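Kotano Community Help > Home & Storage > Small things, big mess

Best way to keep a fabric tote and a clear tray together on a small table?

Posted by lirkura_fan
178 views, 2 replies

Hello all! I've finally got a little table of my own to sort things on (light wood, rounded corners, a cable hole at the back, I love it) and I want to make it my packing spot. Every morning at half past seven I fill a bag to take to my mum's, mostly tea, snacks and bits from the chemist, and I'd like to do it without hunting all over the flat.

So far I've got a soft white tote and a clear plastic tray with ridged sides. The plan was tray for the small stuff, then tray into bag. The trouble is the tote. It's a soft, stretchy sort of fabric and it just will not stand up.
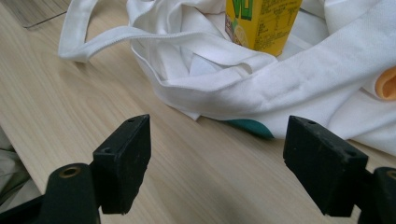
I've tried rolling the top down like a paper bag and that lasted until I put the first packet in. I've also tried hanging it off a chair, which works but then I'm bending down all the time. Does anyone have a trick for this? And should I be loading the tray first or the bag first? I don't want to buy a stiff bag, I really like this one!

Waraporn Jitpraphai
Oh I love a job like this! I pack bags for our lunch club in Bălan and we've got more than 30 soft totes, so I have had plenty of practice. Do the tray first, always. Leave the bag lying flat next to it while you fill up, and don't even try to make it stand. A floppy bag is lovely once it's full, it hugs everything.

What I do:

Put the tray in the middle of the table with the long side facing you, and the bag to the right of it (left if you're left-handed).

Blocky things go in the tray first, up against one end, so they don't slide about when you lift it.

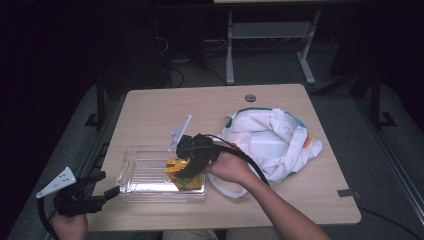
Open the bag right up and push the rim down all the way round, so you've got a sort of nest.

Lower the tray in, then pull the sides of the bag up round it. Much easier than dropping a tray down into a deep bag!

Straps last. If yours has a long one, lay it over the front of the table where you can grab it.

One thing to check is that the tray fits the bottom of the bag flat. Ours didn't at first and everything ended up in one corner, biscuits included. If it's too long, use a shorter tray and let the bag take the tall things down the side.

Do tell us how you get on, I'd love to know!

Pruvuseo1709
cardboard in the bottom. cut it from a cereal box, fold it double. wont make it stand up on its own but it stops the sagging. take it out before you wash it, i forgot once and was picking bits out for ages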